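Notes from the Gelbridge open day
Intro to Automation, September handout

OK, so about half of you made it to Gelbridge and the other half had a lab clash, so I'm writing up the part we'll need for the next assignment. If you were there, skim this and fix whatever I got wrong!

We started upstairs with Rosalba Bianchini, who runs the data side of a project they call Pollalico. The idea is to teach an arm to tidy a desk by having people do it first, holding the same kind of gripper the arm will eventually use. You pick one up in each hand, you do the chore, and the motion gets saved. No arm in the building has to move while you're doing it (which surprised a few of you, I could tell).

Their count that morning was 2,843 saved runs, and 572 of those were desk tidying. Rosalba told us she throws out anything where the person stops to think for more than 8 seconds. I asked if the thinking wasn't the interesting part, and she laughed and said I should come and label it myself then.

The demo desk was in a brick alcove, and I liked it a lot because it's a pain to work at. You've got a notebook lying flat, which is hard to get a finger under, and a lamp with its cord wound around the stem, and then another cable running over the keyboard. Think about which of those you'd hand to a robot first. I'd go for the notebook, and I'd slide it to the edge before trying to lift.
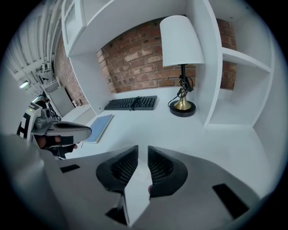
Fig. 1. The demo desk, from the right-hand gripper. Note the textured finger pads and the square markers on the other gripper.

Those black and white squares are the bit I want you to read up on. They're fiducial markers, printed patterns of a known size, so software that spots one can work out where it is and how it's tilted. We'll do the math in class with paper printouts, so bring a ruler.

Look at the pads too. They lean in toward each other, and I want a paragraph from you on what that shape would do with something thin, compared with something round like a lamp stem. A sketch is fine. Messy is fine!

Downstairs was Tomby, the cart that carries bins between benches, and we got maybe ten minutes with it before lunch. Its battery was at 92 percent when we walked in and I forgot to check again on the way out, so if anybody wrote the second number down, please send it to me.

For next time: read the Sartori chapter on grasping, up to the friction cone section, and bring your paragraph on the pads.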